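Getting the radiators ready before the cold comes back

Every August I tell myself I'll deal with the radiators while it's still warm, and every year I end up on my knees in front of one of them on the first chilly night with a flashlight in my teeth. This year I did it on a Tuesday with the windows open and the radio on, and I'm so pleased with myself that you're going to hear all of it.

We have hot water radiators, the flat panel kind, which came with the house. If you've got forced air you can skip this page and go read the one on furnace filters. If you've got the big old cast iron steam ones, the dusting part will work for you but please leave the bleeding part alone, those are a different animal.

Dust first, always

I used to bleed first and dust after, and then I'd have gray fluff stuck to the damp spot under the valve. Dust first!

Lay an old towel along the floor under the radiator, pushed right up to the wall. A damp towel grabs more than a dry one. Then take the top grille off if yours comes off (mine lifts straight up once you unclip the side pieces, and I broke a clip learning that) and go down the inside with a long skinny brush. I bought a proper radiator brush years ago and it sheds, so now I use a yardstick with a microfiber cloth wrapped around the end and two rubber bands holding it on. Works better and the cloth goes in the wash.

A hair dryer on the cool setting is wonderful for the bits you can't reach. Aim it down from the top and the dust drops onto the towel. Do wear something over your nose. I didn't, the first time, and I sneezed through dinner.

For the front of the panel, warm water with a drop of dish soap and a soft cloth, then wipe again with plain water. No scouring powder. I have one panel in the hall with a dull patch the size of my hand from the year I got enthusiastic with a scrubby sponge, and it has never come back.

Scuffs low down, from shoes and chair legs, mostly come off with a little baking soda paste on a fingertip. Rub gently, check, rub again.
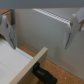
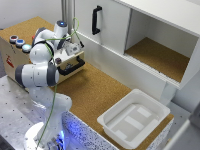
Carmela Pace wrote in after my last radiator page to say that I'd skipped the wall, and she's right. She does hers with a barely damp cloth pinned over a paint stirrer, slid down behind the panel from the top, and she says the gray streak that creeps up the paint every winter is much lighter now that she does it twice a season. "You can't scrub a streak out once it's been baked on for three years," she wrote, "you'll just end up repainting like I did." Thank you, Carmela. I tried the paint stirrer and it's a bit short for my tall ones, so the yardstick got another job.

Bleeding them

You need a radiator key, a rag, and a cup. The key is a tiny thing that costs almost nothing and disappears the minute you put it down. Mine lives on a cup hook inside the closet door now. Before that it lived in the junk drawer, the sewing box and, for one whole winter, a coat pocket.

Turn the heat off and let everything cool all the way down. I leave it overnight if it's been running, though in August there's nothing to wait for. Start downstairs, with the radiator closest to the boiler, and work your way up.

Find the little square peg at the top corner, hold the rag under it and the cup under the rag, and turn the key counterclockwise, just a quarter turn. If there's air you'll hear it hiss. Wait. When the hiss turns to a spit and then to a steady dribble of water, close it up again. Snug is plenty. I leaned on one once and had to pay a plumber to come look at it with a very patient face.

The water may come out dark. A little bit of that is normal, but if it looks like black coffee every single time, ask whoever services your boiler, the system might want flushing.

When you've been around the house, look at the pressure gauge on the boiler. Letting air out lets the pressure drop, and if it's below where your manual says it should be, it needs topping up. Read your own manual for this, please. They all do it differently and I'm not going to guess about yours.

Cold at the top or cold at the bottom?

Once the heat's on for real, put your hand on each one (careful). Cold at the top usually means air, so bleed it. Cold at the bottom with a warm top is more likely sludge, and the key won't help. Cold all over while the others are toasty, check that the valve is open before you call anyone. I once spent a whole week in a sweater in the back bedroom with the valve turned to off. By me, in spring.

A few odds and ends

Pull the couch forward a hand's width. It looks strange for two days and then you stop seeing it.

Long curtains hanging over a radiator heat the window very nicely and the room not at all. I pin mine up with clothespins until I get around to hemming them. They've been pinned for two winters.

Put the towel straight in the wash, and shake it outside first or you'll be cleaning the lint trap next.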